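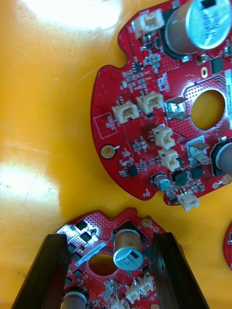

3.2 Part presentation at the sorting stations

The second part of the study looked at how small electrical parts are laid out before they are picked. Earlier work on kitting has mostly dealt with boxed or racked goods, where each item has a fixed place and a known side facing up (Yeoman and Steiner). Parts that arrive in open bins are a different matter. They lie at any angle, they rest on one another, and those with wires attached tend to catch on their neighbors.

We grouped the parts into three classes. Class A covers bare circuit boards, which are stiff and have tall components on one face. Class B covers small cylindrical parts with short leads. Class C covers wire harnesses, which have no fixed shape at all. The classes were agreed on before the December trials and were not changed afterward.

Yellow molded bins were used for all three classes. A divided bin was preferred for Class C, as the wall keeps one group of harnesses from drifting into the next when the bin is moved. Harnesses were placed by hand and left as they fell. We did not coil or tie them, although two of the workers at the Brollari site told us they would normally do so at the end of a shift.

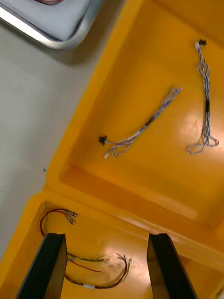
Figure 4. Class C parts in a divided bin. The harnesses have white and pale blue wires, black sleeve sections and small connectors.

The sleeve turned out to matter more than we had planned for. Where strands are gathered in a sleeve, a harness can be taken hold of at one point and lifted as a single piece. Outside the sleeve the strands spread and form loops, and a loop is what most often picks up a second harness. Of the 928 picks logged for Class C, we recorded the place of first contact as sleeve, connector or loose strand. Contacts at a loose strand were the only ones that led to a double lift in more than one session. Up to 15 seconds was then needed to separate the two pieces, and Quezada reports similar delays for cable sets at Majali.

Bins stood on a table on both sides of a steel tray, so that the reach from either side was close to equal. Parts in the same bin were of the same class and were spread in a single layer where the count allowed it.
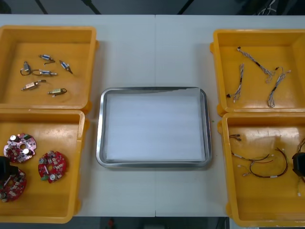

Spreading the parts has a cost. A bin that holds one layer holds few parts, and it has to be refilled more often. For Class B this was acceptable — the parts are small and a refill takes little time. For Class A it was less so. The boards are wide for their weight, and a fourth or fifth board will usually come to rest on the edge of another. We treated overlap of this kind as a separate condition and report it in Section 4.

Boards were handled by the rim wherever there was room. The connectors and capacitors on the upper face leave few clear areas, and workers were asked not to press on them. Henríquez and Ruchti recommend a padded insert for boards of this type. We tried the Skata insert in 13 sessions and dropped it, as it hid the lower rim and made the boards harder to lift from a shallow bin. The remaining 23 sessions were run with bare bins, and only these are used in the analysis that follows.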